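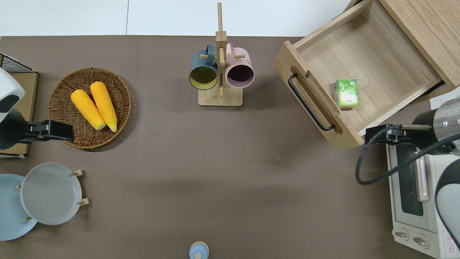
Trois nouveautés pour les petits au rayon films et livres lus

La sélection jeunesse de la médiathèque s'enrichit cet hiver d'une série de courts métrages adaptés d'albums, publiée par les éditions Makano sous le titre « Contes du grenier ». Le coffret comprend 2 disques et s'adresse aux enfants à partir de trois ans. Il est empruntable dès maintenant, à raison d'un coffret par carte et pour une durée de trois semaines.

Le premier disque est consacré aux histoires du soir. On y trouve « La Marmotte qui ne voulait pas dormir », « Un bouton pour Yupanqui » et « Le Facteur des nuages ». Les dessins des albums ont été repris tels quels et animés très simplement, avec des mouvements lents et peu de changements de plan. Le texte est lu par la comédienne Tsion Adugna, qui avait déjà enregistré l'an dernier les livres audio de la même maison. La lecture est posée, les silences sont longs, et un enfant qui connaît déjà l'album pourra suivre sans difficulté.

Le second disque est plus remuant. « Yupanqui et la fanfare » dure à lui seul une vingtaine de minutes et fait intervenir des percussions à plusieurs reprises. Les parents d'enfants sensibles au bruit feront bien de baisser le volume avant la scène du défilé. « Le Chapeau de ma tante » et « Douze chaussettes » complètent le programme. Ce dernier titre est muet, à l'exception de la musique, et convient aussi aux enfants qui ne parlent pas encore français.

Chaque histoire peut être visionnée avec ou sans sous-titres. L'option « Je lis tout seul » affiche le texte en grands caractères au bas de l'écran, et chaque mot change de couleur au moment où il est prononcé. Elle se règle dans le menu principal et doit être réactivée à chaque insertion du disque. Un livret de 50 pages accompagne le coffret, avec les paroles des chansons et quelques coloriages. Merci de photocopier les coloriages et de ne pas les remplir dans le livret.

Du côté des livres lus, nous avons reçu « Les Voisins de Dukell », de Mpho Hlongwane, dans la collection Grandetti Jeunesse. Le roman raconte l'arrivée d'une famille de blaireaux dans un immeuble habité par des oiseaux. Les chapitres sont courts et peuvent s'écouter séparément, par exemple en voiture. Nous le conseillons à partir de six ans. Le vocabulaire est un peu plus riche que dans les titres précédents de la collection, et deux passages font allusion à la mort d'un grand-parent. L'album papier est disponible au même rayon, sous la cote HLO.

Enfin, la collection de films d'animation en version originale a été reclassée. Elle compte désormais plus de 200 titres, rangés par langue puis par âge conseillé. Les boîtiers portent une pastille verte jusqu'à cinq ans, jaune jusqu'à huit ans et bleue au-delà. Les films qui n'ont pas encore reçu leur pastille restent empruntables : demandez au comptoir de prêt.

Une projection de « La Marmotte qui ne voulait pas dormir » et du « Facteur des nuages » aura lieu le 13/12/2018 à 16 h 30, dans la salle du premier étage. L'entrée est gratuite, dans la limite de 100 places. Les enfants de moins de six ans doivent être accompagnés d'un adulte. Les inscriptions se font à l'accueil ou par téléphone, aux heures d'ouverture. Les poussettes restent au rez-de-chaussée, sous l'escalier.

Les suggestions d'achat pour la section jeunesse sont à déposer dans la boîte située près des bacs à albums. Indiquez le titre, l'éditeur si vous le connaissez, ainsi que votre numéro de carte si vous souhaitez être prévenu de l'arrivée du document. Les demandes reçues depuis juin ont été traitées et la liste des titres retenus est affichée à l'entrée de la section.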